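Clallcombe Community Board > House and Garden > Buying a bed without losing the will to live

Pages: 1 2

mothballs_ahoy
Our old bed gave way in August with a noise they heard in the next street. I've been looking for a replacement ever since. So far I have lain down on 31 mattresses in front of strangers and I'm no nearer a decision. The chap at Inberg wants £779 for something he calls "medium-firm plus". Is that a real thing, or is it medium?

Renzo Russo
It's medium. The plus is the £779.

pegbag
Don't pay it. Mine was £120 from the clearance place behind the station and I've slept like a corpse for years.

Kong
pegbag, last month you were on the bad backs thread asking for a chiropractor.

pegbag
Unrelated. That was the wheelbarrow.

Utera_Lane
I'd worry less about the mattress and more about what it sits on. Slats too far apart and you'll be posted through them like a letter. I'd also want a proper wooden headboard. The padded ones go greasy where your head rests and there's no polite way of cleaning them.

Renzo Russo
Disagree. You can't read in bed against wood unless you own more pillows than a hotel.

Utera_Lane
Then own more pillows, Renzo.

mothballs_ahoy
I'm with Utera on wood. My other half wants to "bring the outdoors in" and has been eyeing up fallen branches on the way back from the shop. I was after dark wood, colourful sheets and not much else. 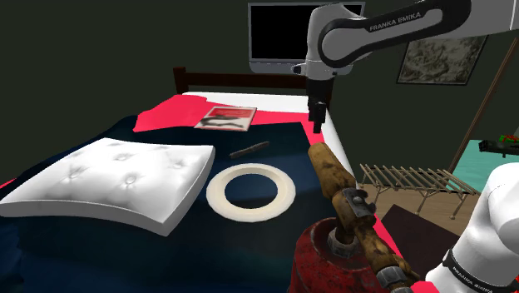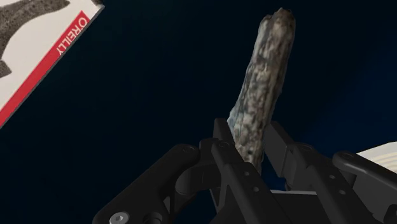
Dark headboard and pinkish-red sheet first, then the branch, bark and all.

Kong
Red sheets will turn everything you own pink. Wash them alone, cold, for the first five goes.

pegbag
Never had that happen and I throw it all in together.

Kong
We've seen your cricket whites.

Renzo Russo
I rather like the branch. Stand it in a corner and hang your dressing gown off it. Bake it first if you can, or at least leave it in the garage a few weeks, or you'll be sharing the bedroom with whatever lives under the bark.

Utera_Lane
Bake it? What size is your oven?

Renzo Russo
I said if you can.

mothballs_ahoy
Garage it is. Back to the mattress, please. Inberg do a 20 night trial but you have to keep the plastic on for it. Has anyone slept on plastic for 20 nights?

Utera_Lane
My sister tried. She said it was like sharing a bed with a bag of crisps. She sent it back on night four and they charged her for collection.

Kong
Read the small print. Mine let me take the wrapping off as long as I used a protector. Ring and ask, and get the name of whoever tells you.

pegbag
Or go behind the station. £120.

mothballs_ahoy
I went at lunchtime, pegbag. It's a tyre place now.

pegbag
Well, it was good while it lasted. Did you ask if they had any out the back?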